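2013-03-14

Up at 5 because the radiator was knocking again. Wrote to the landlord and got no reply. Coffee, two slices of toast, then the bus out to Ochoa to see the apartment Sarahí Meléndez told me about.

The place is on the third floor and smaller than I expected. Rent is 50 more a month than I pay now, heat included. The kitchen window faces a brick wall but the bedroom gets the morning sun. The door code was 1337 and I had to try it twice. I said I would let them know by the end of the month. Sarahí thinks I should take it - she has lived one street over since November and likes it there.

Lunch at Plimach, lentil soup. Too much salt. Walked 30 minutes back to the bus in the wind and wished I had brought a hat.

White paper over the table, the red button on it, one small sheet laid out just below.

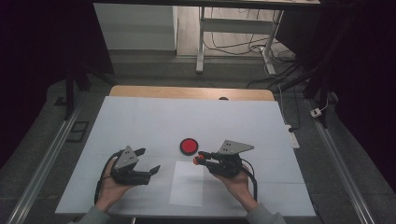
Evening

Called Mom. Her knee is better and she is going up the stairs normally. She wants the blue suitcase back before her trip. I said it was in the closet, and after we hung up I looked and it was not. Maybe it is in the basement - will check tomorrow.

Did the dishes, paid the phone bill. Still no word from the landlord. Bed early.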